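Lavwood Residents' Association
Minutes, Tuesday meeting, 30/09/2025
Present: 11 members. Apologies: 2.

1. Minutes of the last meeting were approved with one correction (the Rutherford invoice is for gutters, not gates).

2. Home help machines
The chair summed up the Sterna proposal, which asks us to put money toward a trial of a tidying robot in the shared lounge and front hall. Members had read the handout. Several were unimpressed. The handout says "everyday chores" six times and the only chore it goes into at any length is hanging up keys. One member said her grandson could do that at three, and for free.

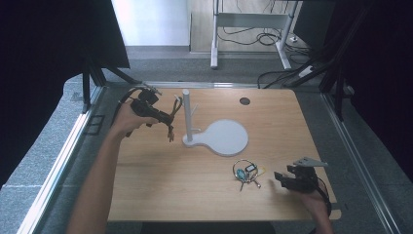 It was asked who would be doing the work during the trial. The secretary's understanding is that people handle the grippers first and the machine is meant to learn from that later. How much later, the proposal does not say. A member who saw the Enska floor cleaner at the store on Route 19 said it spent most of its time waiting for staff to move boxes – not a saving, in her view.

One member spoke in favor and felt we should at least see it fold a towel. Others would want to see it do a whole load, with no one's hands on it.

Motion to fund the trial: 2 for, 9 against. Not carried. Sterna may come back in November with something that works by itself.

3. Hall lights
Still flickering. Carried over.

Meeting closed 8:40.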